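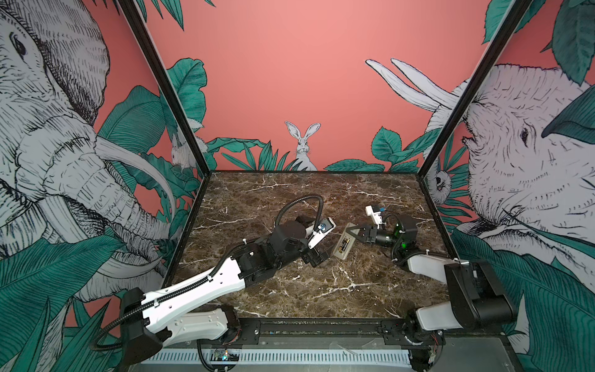 Care of Stone Surfaces and Printed Wallcoverings

Residents furnishing a room with both polished stone and printed wallpaper should plan for the upkeep of the two materials together. A cleaner suited to one will often harm the other, and most damage reported to the Cirnby Household Advice Office occurs where they meet. A dark brown marble top with white veins, set close to a jungle mural on a coral-pink ground, calls for two separate cloths and two separate routines.

Daily care of marble

Wipe the surface with a soft cloth dampened in warm water, then dry it at once with a second cloth. Do not use vinegar, lemon juice or any bathroom descaler. Acids dull the polish, and the mark cannot be washed away. Spills of wine, coffee or fruit juice should be blotted, never rubbed.
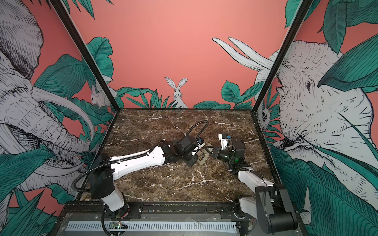

For a weekly cleaning, add 6 drops of mild dish soap to a quart of water. Rinse twice with clean water. Soap left on the stone builds up as a gray film that is most noticeable on dark colors.

Printed wallpaper

Check the label on the roll before any moisture is applied. Papers marked "spongeable" may be dabbed lightly; unmarked papers should be dusted only. Work from the top down with a dry microfiber cloth. Test any cleaner in a corner and wait 16 hours before judging the result.

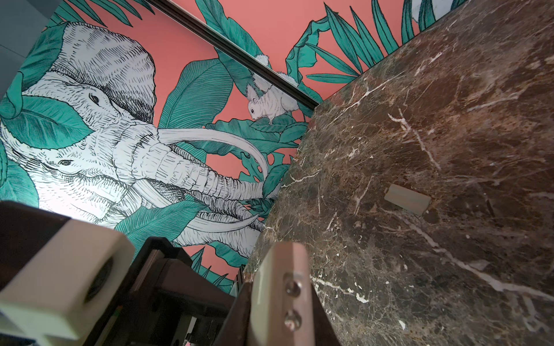
Elephants and teal-green leaves on a coral-pink mural.

Pale areas of a pattern show fingerprints first. A piece of plain white bread, pressed gently against the mark, will lift light soil. Replace the bread as it darkens.

Sealing

Place a few drops of water on the stone. If the spot darkens within ten minutes, the surface is due for sealing. Cover the lower wall with paper and low-tack tape before opening the container.
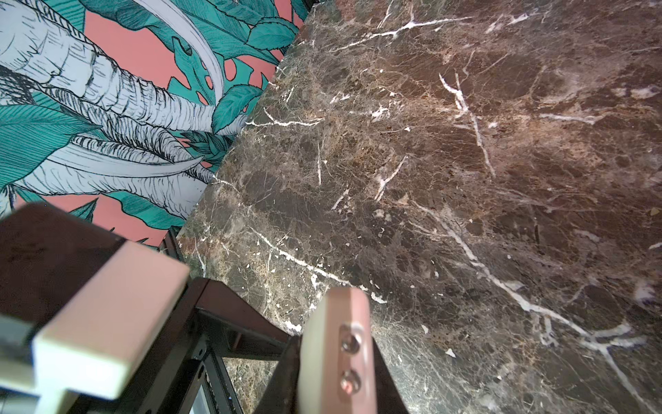

Brown marble with branching white veins.

Apply sealer thinly and buff off the excess within the time stated by the maker. Keep the room ventilated and leave the stone unused overnight.

Prepared by Araceli Cuesta. Revised 1/17/26.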